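Toy box on the lounge floor - do yours stay packed?
Board: Home & Kids > Storage and tidying

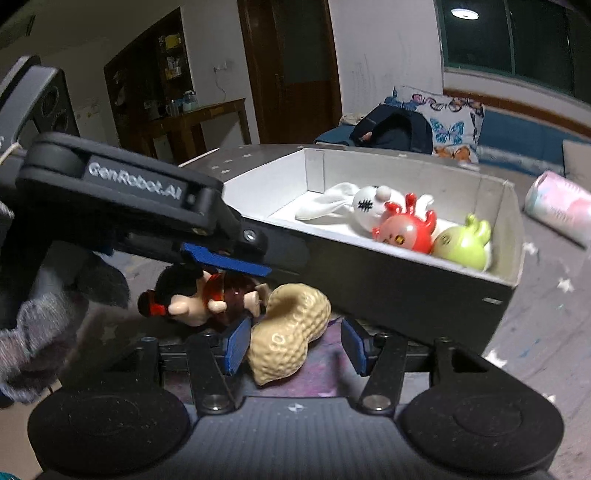 wattlebird_jo wrote:
Right, so we're down to one box for the lounge. It's the grey one with the little white stars, open top, white inside, and I was a bit chuffed to find it more or less matches the floor mat. The rule is that whatever lives in the lounge has to fit in the box, and everything else goes to the bedroom shelves. The bunny, the red crabby thing and the green frog have permanent spots. The peanut is the problem. It's a big beige peanut with a dimpled shell and it takes up as much room as two normal toys. My daughter (nearly four) won't hear of it going to the bedroom.

So my questions. Do I get a bigger box, or get a second small one just for the figurines? And does anyone have a box with no lid and find that it stays tidy for longer than a day?

31/03/2019

pramwheels replied:
Second small box, every time. Figurines go straight to the bottom of a big one and then the whole lot gets tipped out to find the one with the red hairband. Ask me how my Saturday went.

tezza_of_tuggeranong replied:
Disagree with pramwheels. Two boxes become three boxes. We started with one in the lounge and by June we had a row of them along the wall and I was stepping over them to get to the couch. One box, and when it's full something leaves.

pramwheels replied:
Yeah but tezza your kids are 11 and 9, they can decide what leaves. Try telling a three year old the peanut has to go.

tezza_of_tuggeranong replied:
Fair. The peanut stays.

ilona_b replied:
Hi all, Ilona Bodnár here, I used to run the toy library at our community hall so I've packed a LOT of boxes. Open top is good for little ones. They can see what's in there and they can chuck things in from a distance, and chucking in from a distance is most of what you'll get at that age. Lids get sat on, then they crack, then you've got a box and a broken lid to store.

What I'd do is put the soft toys in first, standing up against the ends, then the hard ones in front of them. A plush bunny will squash down to fit nearly anything. Your peanut could go in upright at one corner like an umbrella in a stand, if the box is deep enough. And keep the tiny figurines in a zip pouch or a tube inside the box, so you've still got one box (happy tezza) but they aren't rattling around loose (happy pramwheels).

wattlebird_jo replied:
Ooh, a tube! We've got a pink and light blue cylinder that's been rolling around on the mat for weeks with no job at all. I'll try that tonight. I think the little figurine would fit in it lying down, the one with the black hair and the red band.

magpie.season replied:
Does the mat stay down all the time? I love the stars but I've gone off floor mats completely. Ours was grey as well and it showed every crumb, and the edge curled so the vacuum kept eating it.

wattlebird_jo replied:
It stays down. It's grey, so yes, crumbs, but it's so much warmer to sit on than the floor and I'm down there half the day. I give it a wipe after tea and a proper go on the weekend.

dunc_in_hobart replied:
Can I put in a word for the fabric bins? We've got a Sanemero one, soft sides, folds flat when the rellies come. Cost me 18 bucks at the markets. Toys go in, bin goes behind the couch, done.

magpie.season replied:
Soft sides slump though. I had a Kuveck one (similar idea) and after a month it looked like a dropped pav. Anything heavy in the bottom and it just leaned.

dunc_in_hobart replied:
Mine has cardboard in the walls. Did yours have the cardboard?

magpie.season replied:
It did until somebody put it in the bath.

ilona_b replied:
Magpie, we lost two that way at the library.

sparetyre replied:
Going against the grain here, but why is the box in the lounge at all? We moved everything to the kids' room last year. The couch has cushions on it and nothing else, the floor is clear, and if they want a toy they walk down the hall and get it. Took a fortnight of whingeing and then it was normal.

wattlebird_jo replied:
We did try it! She just carried things out one at a time until they were all in the lounge anyway, and then I was carrying them all back. Also our lounge is hardly a showroom, there's a navy backpack parked in front of the sofa that hasn't been hung up in living memory, and the butterfly cushion is basically hers now. I've made my peace with it being a room we all use.

sparetyre replied:
Ha, ok. If she's the only one and it's only one box I'd probably leave it too. We had three kids' worth.

pramwheels replied:
What do you do at pack-up time Jo? That's where we fall over. I can have the best box in the world and I'm still the one filling it.

wattlebird_jo replied:
We put the animals "to bed". Bunny first as he's the biggest sook, then the crab goes in front of him to keep guard, then frog down the far end. She does those with no fuss at all. It's the bits and pieces after that where she suddenly needs a drink of water.

ilona_b replied:
That's lovely, and I'd let her stop there. Three animals is plenty for that age, you do the bits.

tezza_of_tuggeranong replied:
I'd make her do the bits.

pramwheels replied:
Course you would.

wattlebird_jo replied:
Update for anyone following - figurine fits in the tube. Peanut does not stand in the corner, it falls on the frog. Going to try it along the long side next.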